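Tuesday, early evening

Bags out before the trip to Flonduddale.
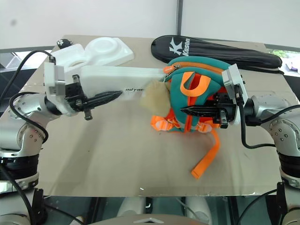 The little teal backpack on the table, straps everywhere.

Started on the kids' bags after work. The teal one is the smallest and I always leave it for last, so this time I did it first. It has orange trim and an orange zipper across the top, and a beige fuzzy pom-pom that catches on everything in the closet. I thought about taking the pom-pom off and left it on.

The straps took longest. I pulled the long orange one straight, then worked on the one with the white buckles and set it to the length we used in May. Wrote that down inside the closet door so I don't have to guess next time.

Went through the list after that. One change of clothes, pajamas, the thin sweater, a snack for the train, the small water bottle. The rain jacket won't go in with the sweater, so it will have to be worn. The coloring book goes in my bag.

The white foam packing is still at the back of the table. I keep meaning to cut it up for the trash and keep thinking I might need it if something has to go back. It can stay until the weekend.

Train is at 9:49 from Lirkholm, platform not posted yet. The tickets were 50 each way, more than last year. Need to call about the room and ask if they have a crib mattress or if we should bring the folding one.

Still to do: socks, toothbrushes, the key for the neighbors, batteries for the flashlight. Soup for dinner. Bed by ten if I can manage it.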